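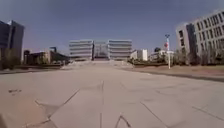
Hsin-yi Tu
Membre de l'atelier, référente du projet Rollo

Ticket : Rollo dérive à gauche en ligne droite et s'arrête sans raison près des bordures
État : ouvert
Priorité : normale
Composants : odométrie, vision, châssis

Matériel : châssis Fliro à quatre roues, deux moteurs avec codeurs, centrale inertielle, caméra grand angle fixe à l'avant, batterie refaite à l'atelier en juin. Le logiciel est celui de la branche principale, sans modification locale.

Symptôme 1. Sur consigne de ligne droite à vitesse lente, le robot part vers la gauche. Dans le couloir de l'atelier on ne voyait rien, la distance est trop courte. Dehors, sur l'esplanade, l'écart atteint jusqu'à 24 cm avant que la correction de cap intervienne. Ensuite il revient trop fort et oscille.

Symptôme 2. Arrêt d'urgence logiciel alors que le passage est libre. Le journal indique « obstacle bas, secteur gauche ». Il faut relancer à la main.

Pour reproduire : poser Rollo sur les dalles, remettre le cap à zéro, lancer le script ligne_droite avec la vitesse par défaut. La dérive se produit à chaque essai. L'arrêt, seulement sur certains trajets.

14 h 10. Échangé les deux roues arrière. Même dérive, même côté. Remis comme avant.

14 h 35. Relevé des codeurs sur un tronçon : 1 000 impulsions à droite, 683 à gauche, avec la même consigne des deux côtés. Le codeur gauche perd donc des impulsions, ou bien l'aimant est trop loin du capteur. L'asservissement croit que la roue gauche tourne moins vite et pousse le moteur gauche, ce qui devrait faire partir le robot à droite. Or il part à gauche. Je n'explique pas encore.

14 h 50. Vratislav pense que les câbles des deux codeurs sont croisés sur la carte. Dans ce cas le relevé est à lire à l'envers et le sens de la dérive devient logique. À vérifier à l'établi, je ne veux pas ouvrir le capot dehors.

15 h 05. Passage à la vision. Le seuil de détection au sol est toujours celui réglé à l'intérieur.
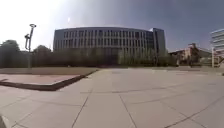 Vue de la caméra avant, côté bac de plantation. Soleil en haut à gauche, bande sombre le long du bac.

15 h 20. Le module prend pour obstacle tout ce qui est nettement plus foncé que la dalle et assez large. Avec un sol aussi clair, une bordure foncée dépasse le seuil. Les joints fins passent sans problème. Essai avec le seuil de contraste monté à 100 : plus d'arrêt sur le même trajet, mais un carton gris posé exprès devant le robot n'est plus vu non plus. Revenu à la valeur d'origine.

15 h 40. Exposition automatique coupée, valeur fixe plus basse. C'est mieux, sans être réglé : deux arrêts sur la série, toujours secteur gauche. La correction de distorsion de l'objectif n'est pas appliquée avant la détection, j'ai relu le code. Les lignes sont courbées sur les côtés et la largeur calculée au sol est fausse à cet endroit. 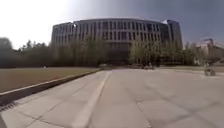 15 h 55. Le masque du bas de l'image est à revoir aussi. Il date de l'ancien support de caméra, celui de Tassanee, et il ne correspond plus à la hauteur actuelle. J'ai noté les nouvelles cotes dans le fichier de configuration, en commentaire pour le moment.

16 h 15. Fin des essais dehors, batterie au seuil bas.

À faire :
- contrôler le câblage des deux codeurs (Vratislav)
- mesurer l'entrefer de l'aimant gauche
- appliquer la correction de distorsion avant la détection (moi)
- refaire le masque

Commentaire de Vratislav Hudec
Capot ouvert. Les connecteurs sont bien croisés, gauche sur l'entrée droite. Remis dans l'ordre. L'aimant du côté droit a du jeu sur l'axe, une goutte de colle et il faut laisser sécher jusqu'à demain. Ne pas rouler d'ici là.

Commentaire de Hsin-yi Tu
Merci. Je sépare les deux problèmes : ce ticket garde la dérive, j'en ouvre un autre pour les arrêts près des bordures. Je laisse celui-ci ouvert jusqu'au prochain relevé des codeurs.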